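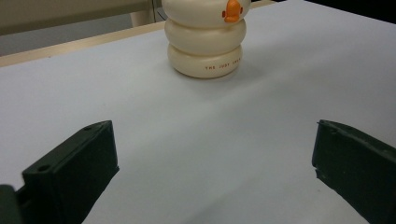 Unit 4: What "Natural Flavor" Means on a Label
Food and Language, evening section
Handout by Mpho Ndlovu

Bring a package from your own kitchen. Last term everyone brought granola bars, so please dig a little deeper into the cupboard.

Where we left off

Last time we read the back of a carton of Clomach strawberry yogurt drink. The front has strawberries on it, wet and gleaming. The ingredient list has water, milk powder, sugar, beet juice for color and "natural flavor." Yasuo asked where the strawberries were. They were on the front.

Terms to know

Natural flavor: a flavoring taken from a plant or animal source. The source does not have to be the food in the name of the product.

Artificial flavor: a flavoring made some other way. It may contain the very same molecule. Vanillin from a vanilla bean and vanillin from a factory are the same vanillin, though only one of them gets a drawing of an orchid.

Flavored: the word that does the heavy lifting. "Lemon cookies" and "lemon flavored cookies" sit side by side on the shelf, and one of them is making a smaller promise.

Order of ingredients: heaviest first. If the honey in your honey crackers comes after the salt, draw your own conclusions.

Case for discussion: Akbulut maple syrup

Barış Kocabaş sells two bottles at the Nisstead market. One is maple syrup and costs what you fear. The other is "maple style table syrup," mostly corn syrup, and outsells it by a wide margin. He says buyers of the second bottle often tell him it tastes more like maple. Is he cheating them? Are they wrong? Yee-man Kong's answer in August was that people like what they grew up pouring, and I have not heard a better one.

For next time

Read pages 6 to 20 in the packet. Skip the chemistry box unless you enjoy that kind of thing.

Copy out the ingredient list from your package by hand. Underline every word that describes a taste and circle every word that names a food.

Write one paragraph on the gap between them. The Voveck cheese puffs are taken; Muammer Tatlı has claimed them.

We meet in room 405. Snacks are welcome, with labels attached.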